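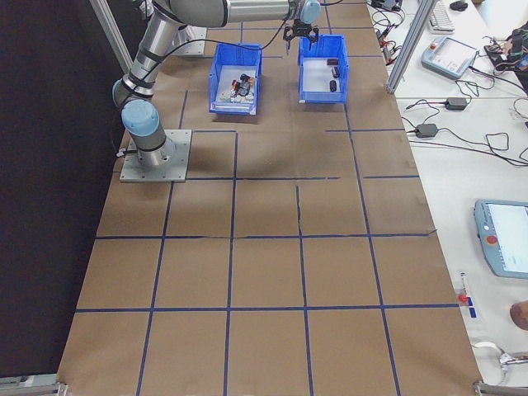 The Vodthorpe parts sort covers 264 used push-button components, most of them pulled from old control panels that Patricio Manzano refused to let anyone throw away. They are sorted on one long table, between two bins, over brown kraft paper. The paper is ruled into large squares with blue tape, and the blue plastic bins stand side by side at the far end. Before you write in: yes, some of the tape lines are offset. Patricio laid them after lunch and considers them straight.

This folder holds the parts list, the sorting rules and the notes on whatever wouldn't fit either one.

## Files

- `parts.csv`: one row per component, 264 rows
- `rules.md`: how a part gets its category
- `arguments.md`: longer than `rules.md`
- `melberg_crossref.csv`: old Melberg stock numbers, where we could find them

## Categories

Every row in `parts.csv` has a `kind` and a `color`. The kinds are:

1. `actuator`: the bit you press. Mushroom heads go here too, with `shape` set to `mushroom`.
2. `body`: the housing behind the bit you press.
3. `contact`: contact blocks, on their own or clipped to something.
4. `misc`: 3 rows. We were very strict.

Color means the button or the ring around it, never the bezel. A chrome button with a red ring is `red`. A green-ringed one is `green`. Ekrem Taşdemir held out for a separate `ring_color` column for most of May and lost, and the full exchange is in `arguments.md` for anyone with an afternoon to kill.

A white switch body with an orange terminal piece is still `white`. Terminals don't get a vote.

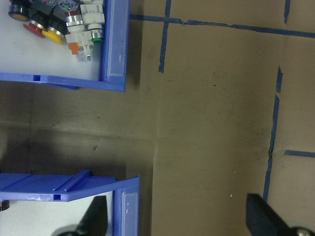 ## Bin rules

- Mixed parts start in one bin and leave it one at a time.
- Read the label holder on the front rim before you pour anything back. If it has no card in it, ask.
- Loose wires stay with the part they're attached to. Unattached wires go in the Barrios tin.
- Parts set down on the paper go inside a square. On the tape is not inside a square.

## Known problems

- Rows 100 to 117 were typed from Ekrem's handwriting. Some of the stock numbers may be phone numbers.
- `color` has both `gray` and `grey`. Pick a side and send a patch.
- The Vusar column is blank all the way down. We meant to fill it in.
- The original haul was closer to 300 pieces. The rest were screws.

## Using this

Take it, fix it, rename the columns. Corrections go to Patricio, complaints to Ekrem, who keeps them in a folder.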